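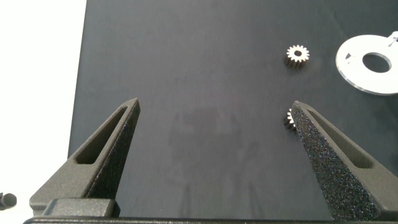

For my small business class I spent the spring running a gift box shop called Stusasar, selling to people at school and a few parents around Briltville. My partner was Drita Berisha, who did the money side, and I did the boxes and the web page. We sold one thing: a thank-you box with tea, a candle, a bag of caramels and a handwritten card, for 20 dollars. I wanted the box to look more expensive than it was, so I went for a flat matte black, the same kind of plain dark finish as the work surface in the photo, with no pattern and no shine. Drita wanted pink. We went back and forth on that for way too long! In the end we did black boxes with pink ribbon and both of us like them.

What we wanted to find out

Our question was whether people buy a gift box for the stuff inside or for the card. I figured it was the stuff. Drita said the card, and she was pretty loud about it. We put up two versions of the order page, one that opened with the candle and the tea and one that opened with "Tell us what to write and we'll write it," and we switched them every week from the end of April on.

Suppliers

The boxes came from Arkon and the candles from Ivanov, which is a tiny shop downtown (they let us buy in small batches, thank you!). The caramels we got at the grocery store, and I'm still a little embarrassed about that. Our teacher, Zbigniew Czarnecka, said to write down every price before we ordered anything. I skipped that for the ribbon and paid for it – two rolls at full price when the big roll was cheaper per yard. 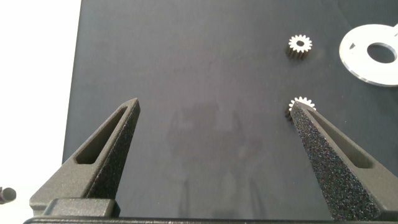

Results

We took in 885 dollars altogether, with the extra cards we sold on the side counted in. The week before Mother's Day in May was crazy and then it got very quiet. The card page did better than the candle page, even if I leave out the Mother's Day orders. We also sent a short survey to everybody who bought something and to some people who only looked, and got 64 answers back. Roughly half said the handwritten note was the main reason they'd pick us over a store. So okay, Drita was right.

What I'd change

I'd offer a smaller box. A bunch of people wrote that 20 dollars is a lot for a thank-you to a coach or a neighbor. I'd also set a cutoff for card messages – one guy sent his at midnight, and it was a full page long. My hand hurt the whole next day.

Turned in June 10, 2022. The price list and the survey questions are in the folder with Drita's spreadsheet.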